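Why Does Bread Go Stale?

Hi, it's me again, Concetta! Last week Donnie Urquhart wrote in to ask why his sandwich bread turned hard when he left it on the counter all weekend. Great question, Donnie, because most grown-ups get this one wrong (I did too, until I was pretty old).

I always figured bread went hard because it dried out. Some of it does dry out, sure. But you can wrap a loaf up so tight that hardly any water escapes, and it will still go stale. Weird, right?

The secret is starch. Flour is packed with it. Starch comes in teeny tiny grains, much too small to see one by one on your slice. When the dough gets hot in the oven, those grains soak up water and swell, and everything inside them gets loose and floppy. That's why fresh bread is so squishy!

Then the loaf cools down, and the starch starts to line itself up again in neat, stiff little patterns. Scientists call the patterns crystals. The more crystals there are, the firmer your bread feels when you poke it.

Now for the part I love best. The fridge makes it happen faster! Starch lines up quickest when it's chilly, so bread in the fridge goes stale sooner than bread on the counter. The freezer is different. It's so cold in there that the water freezes and the starch pretty much gets stuck where it is.

Want to try it? Put one slice in a bag on the counter and one in a bag in the fridge, then squeeze them both the next day. My neighbor Genji did this and wrote "fridge one is like a sponge that is mad" in his notebook.

And you can bring stale bread back for a little while. Toast it! Heat shakes those crystals loose again. Eat it quickly, though, while it's still warm. If you see any fuzzy spots, that's mold, and the whole loaf goes in the trash.
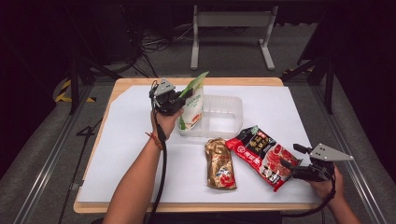
Groceries on the table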